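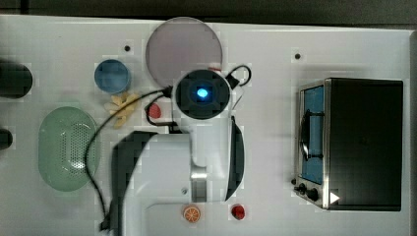

Dwell

The arm was called Mamau because Meirion Morgan had written it on the crate in marker and everyone else had read it as a name. It may have been a note about something else. He had a habit of writing on whatever was nearest.

The workshop was the back half of the old Powell building, shared between eleven members, of whom four had put money into the arm. The joints came secondhand from Emov, in a lot with two dead power supplies. Farzad Shirazi did the wiring. Siwan Griffiths did the software, which she had named Stunness at two in the morning and never renamed. Morfudd Prosser had bought the table and the toaster oven, and had drilled the table. Meirion did the teaching.

Teaching meant driving the arm through a task by hand, many times, while Stunness recorded the joint angles and the camera streams. Afterward the arm was supposed to do the task by itself. The task was to clear up after a meal. The food was toy food, plush and plastic, and the task had been settled in one evening and then not discussed again.

Meirion turned out to be good at it. He was seventy-four and had run a crane for most of his working life. He sat on a stool with the controller in his lap and did not talk. He would do twelve runs, stand up, eat a cheese sandwich, and do twelve more. The target was 700 good runs. He reached 673 in March and then had the stroke on the stairs at home.

The funeral was on a wet day and Farzad drove. In April Siwan started the training with what they had.

The fault

It worked on the second attempt. Siwan had expected six or seven. The arm would pick up the strawberry and put it down on the plate. It would pick up the bananas. It missed the pasta, which was a known problem with small loose parts, and everyone agreed to leave the pasta for later.

The fault was in the bottle. The arm closed on the ketchup bottle correctly, lifted it 28 millimeters, and stopped. It held still for five seconds. Then it moved left and laid the bottle in the colander.

The colander was not the target. The written procedure said that the bottle went to the back of the table, upright, to the right of the plate. Siwan had written the procedure herself and taped it to the wall.

She ran it again and got the same result. She moved the bottle to a different start position and got the same result with a longer path. She swapped the plate and the blue cup. The arm found the colander.

"It's the gripper," Farzad said. "It's slipping, so it waits, then it gives up and goes to the nearest thing with a rim."

"The pot is nearer."

"Then it's the wrist encoder."

He took the wrist apart. This occupied two evenings. He found one screw that was not fully seated and a cable tie that had been trimmed badly and was rubbing. He fixed both. He replaced the connector on the outer loop of cable as well, having the tools out. The arm was quieter after that. It lifted the bottle 28 millimeters, waited five seconds, and laid it in the colander.

Morfudd suggested taking the colander off the table. They did. The arm lifted the bottle, waited, moved left, and held the bottle over bare table until the timeout ended the run. Siwan put the colander back.
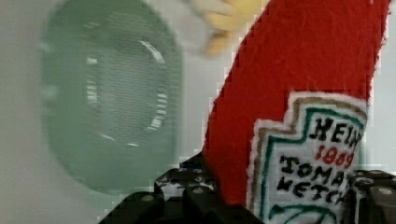

The recordings

On 4 May 2026 Siwan had the workshop to herself and went through the recordings. She had avoided this. The run files carried audio by default, because the camera had a microphone and she had never turned it off.

She muted it and started at run 1.

The early runs followed the procedure. Meirion picked up the bottle and took it to the back of the table. It fell over most of the time. The bottle was plush, with a soft base, and it would not stand unless it was set down very straight. In run 9 it fell and rolled into the plate. In run 14 it fell off the table. The success column, which Meirion had filled in himself, said no, no, no, yes, no.

At run 41 he stopped. The file showed the arm holding the bottle in the air with nothing happening for almost a minute. Then he drove it left, very slowly, and laid it down in the colander on the diagonal, with the cap over the rim. He opened the gripper. The bottle stayed. In the success column he had typed yes.

From run 42 on he did it that way every time.

She checked the sheet on the wall. It was her sheet, unaltered. She took it down to look at the back, and on the back, in marker, it said: bottle wont stand. colander. tell S.

He had not told S., or he had, and S. had been debugging and had said yes without hearing. She thought about this for a while. Both were possible. She had a memory of him standing by the door with his coat on and of herself holding up one finger.

That explained the colander. It did not explain the five seconds.

She turned the sound on.

In run 42 there was the noise of the joint motors, then the lift, then the motors stopped. In the gap there was Meirion's voice, a long way from the microphone. He was speaking to the arm in the tone crane drivers use on the radio. He said, "Load's up. Hold it there. All clear? All clear." Then the motors started again.

He said it in run 43. He said it in run 44. She skipped to 200 and to 350 and to 610. The wording changed a little. Sometimes it was only "Hold it" and a breath. The length did not change. She measured thirty of the gaps and the spread was under half a second.

He did it only with the bottle. The strawberry and the bananas went straight across. The bottle was the largest thing in the set and evidently he considered it a load.

The proposal

Sofia Alexiou came in on the Wednesday. She was the newest of the members and had a job that involved cycle times. Siwan showed her the problem on the laptop, without sound.

"That's easy," Sofia said. "Trim the dwell. You've got a clean boundary on both sides, motors off and motors on. Cut everything between, retrain overnight, and you save five seconds a cycle."

"Yes."

"And relabel the target, or change the procedure. Whichever's cheaper."

"The procedure's cheaper."

"Then do that." Sofia looked at the arm, which was parked. "Is there a reason for the dwell?"

"Operator habit," Siwan said.

She wrote the trimming script that evening. It was nineteen lines. She tested it on one file and it did what it should: the bottle went up and went left in one motion, like something being swept off a shelf. She did not run it on the rest. She saved it in the tools folder and wrote a comment at the top saying what it was for and that it had not been applied.

Then she crossed out line 6 of the procedure and wrote in the new line 6.

Line 6. Lift bottle. Hold. Lay in colander, cap outward.

Farzad read it the next morning with his coffee. He read it twice, looked at the wrist he had spent two evenings inside, and said that at least the cable tie had needed doing.

The remaining runs

There were 27 runs left to the target. The model did not need them. Siwan had the curves and the curves had been flat since 500. Morfudd said that seven hundred was what had been agreed, and that she would like to see the number filled in, and that she would bring food.

They split the runs. Farzad drove too fast and dropped the orange. Morfudd was slow and accurate and apologized to the arm whenever she bumped the oven. Sofia was the best of them by some distance, and was annoyed when this was pointed out.

Siwan went last. She had not held the controller since the first week, when she had set its gains and handed it over. The grips had been wrapped in blue cloth tape. She had not known that. The tape was worn through on the left side where the thumb went.

She closed on the bottle and lifted it. The motors stopped. The room was quiet except for the fan in the power supply. She had meant to count, and found that she did not need to. The gap ended where it ended.

"All clear," said Morfudd, who was behind her, and who had never heard the recordings. She was looking at the others, who had moved back from the table to give the arm room.

Siwan drove it left.

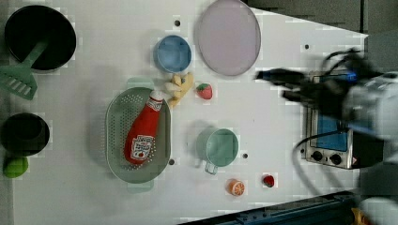 Bottle in the colander, arm at the right of the table.

She let go of the controller and typed yes in the column. Farzad asked whether anyone had thought about the pasta. Morfudd said the sandwiches were in the blue bag, and that two of them were cheese, and Siwan saved the file and went to wash her hands.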